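Home | Notebook | People | Parts list | Log in

Oct 8, 2019. Table tidying, hand-guided demos

Montserrat wants 224 demos of "clear the rubbish off the coffee table" before we train anything. We have 41. I still don't see what the other 183 will teach the arm that these haven't, given that Rosaire and I both guide it down the same way every time, straight from above, elbow high. If the policy copies us it will copy that, and I'd bet it falls over as soon as the paper lands beside the remote.

Tried the Nusix handset again for remote control instead of pushing the wrist by hand. Four goes, gave up. Lag is worse than in January and you overshoot the table height.

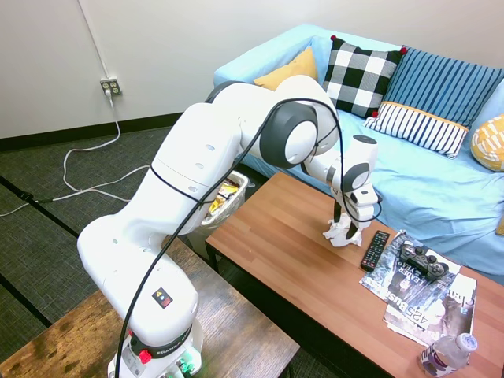
Fingers closed on the paper, just above the wood. Magazines, controller and bottle still to be dealt with.

Paper is the easy one. It squashes, so a sloppy grip still counts as a grip, and I don't think our success column means much until we do the same with the bottle. Rosaire disagrees (says get one object solid first). Fine, but then we shouldn't write "tidying" in the Encombe report.

Also: over 20 seconds of dead time at the start of most recordings. Trim before anyone plots anything.

To do: vary start pose, swap who guides, ask Montserrat where 224 came from.

Recent entries
- Wang gripper pads, second try
- Rerkex logger drops samples
- Handset lag, January notes

Contact: R. Fraser | Back to top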